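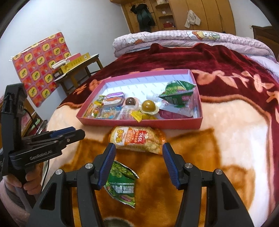
Fingertip pads on the hand-held grippers wear faster than any other part, and most of the questions we get at the Guncombe store come back to them in one way or another. The answers on this page apply to the two-finger tool with black linkages and ribbed blue pads, which is the pattern issued to all home collection pairs. On the tool with its jaws open, in front of the tray of snacks, both pads can be checked at a glance, and so can the four round silver pivot screws, two on each side. Make a habit of opening the jaws fully like this before a session and looking at those six parts in turn.

How often should the pads be changed?

After 162 hours of logged use, or sooner if the ribs have worn flat anywhere in the middle third of the pad. Write the hours on the tool card when you return the pair.

Can I change one pad only?

No. Change both pads on a tool together. A new pad facing a worn one closes off centre, and the jaw width reading drifts. The second tool of the pair can be left alone if its pads are sound.

How do I remove a pad?

Open the jaws fully and switch the tool off. Push the pad out from the back of the fingertip with the plastic wedge in the kit. Do not use a knife or a screwdriver. Wipe the seat with a dry cloth, then press the new pad in from the bottom edge upwards until it sits flush. The ribs must face the ribs on the other finger.

Snack bags slip out of the jaws. Is the pad worn?

Not always. Puffed bags and clear wrappers are slippery, and grease or sugar on the ribs makes it worse. Clean the pads first with a damp cloth and a drop of washing-up liquid, let them dry, and try again. If the same bag still slips with a normal squeeze, change the pads.

May I use alcohol wipes?

On the linkages and the outer arms, yes. On the pads, no. Alcohol hardens them, and a hardened pad has to be replaced however few hours it has done.

One jaw has play in it. What should I tighten?

The pivot screws, a quarter turn at a time, working from the screw nearest the handle towards the fingertip. Stop when the play is gone and the jaw still opens under its own spring. If it stays where you leave it, you have gone too far - back off by an eighth. Never put thread lock on a pivot screw. Tools that have been glued come back to us as scrap.

There is fluff in the linkage. Does it matter?

Yes, on beds and sofas above all. Plush blankets shed, and the fibres wind round the pivots where they are hard to see. Brush the linkage with the stiff brush after every session on soft furnishings. Pull long fibres out with tweezers while moving the jaw slowly. Do not oil the pivots, as oil holds the fluff in place.

How should the cable be routed?

In one loose curve behind the upright part of the tool, with enough slack for the wrist to turn both ways. Do not tape it to the handle or wrap it round your arm. If the connection drops when the cable is moved, stop and report it under fault code 109.

When do I need to recalibrate?

After any pad change, after any work on the pivot screws, and after a drop on to a hard floor. Run the jaw width routine in Irno with the tool lying on a flat, firm surface. A mattress will not do. The routine takes 40 seconds and asks you to close the jaws twice.

The routine fails at the second close.

Check that both pads are flush. A pad standing proud at the top edge accounts for most failures. If the pads are flush, repeat the routine once, then book the tool in.

Where do I get spares?

Pad sets are part number 2907 and are kept at Guncombe and Skosness. Pivot screws are supplied by Dimitrov and are held at Skosness only. Orders placed before noon go out the same day. Return worn pads in the bag the new ones came in, with the tool card.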